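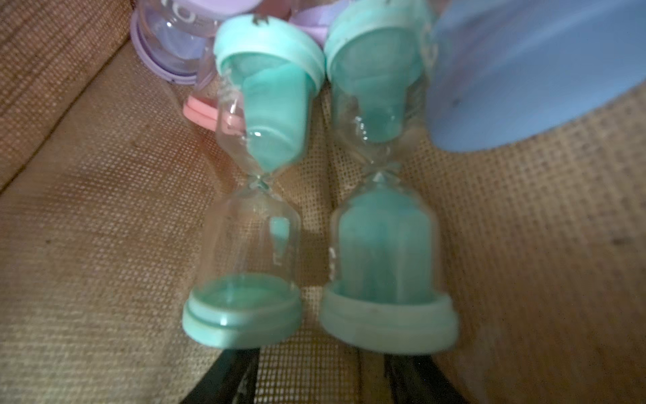 Questions about our open day at the Hollenstein workshop, answered by me, because I'm the one who stands at the table all afternoon and gets asked them!

What will I see?
Mostly the arm picking up small things and putting them down again. Sand timers are the favorite right now, the mint-green ones with the green sand (there are purple ones too, if green isn't your color). They have a cap at each end and a pinched waist, so the fingers have to close in the right spot.

Can I have a turn at driving it?
Yes, please do! Turns are 5 minutes and you sign up at the door. Kids can drive too, with a grown-up next to them.

Does it ever drop things?
Oh, plenty. Last January it dropped the same timer all morning and people clapped every time.

How many people can come?
We take 20 per group. Over 71 families came last time, so book early if you want the first slot.

Where do I park?
Behind the building on the Zelville side. The front lot belongs to the bakery and they do tow.

Can I take pictures?
Sure, just leave the flash off near the table.

Is there food?
Coffee and juice are free. For lunch, try the Tusov cafe across the street.

What if I can't make it on 5 July 2019?
Write to me through the Esisero contact page and I'll put you on the list for the next one.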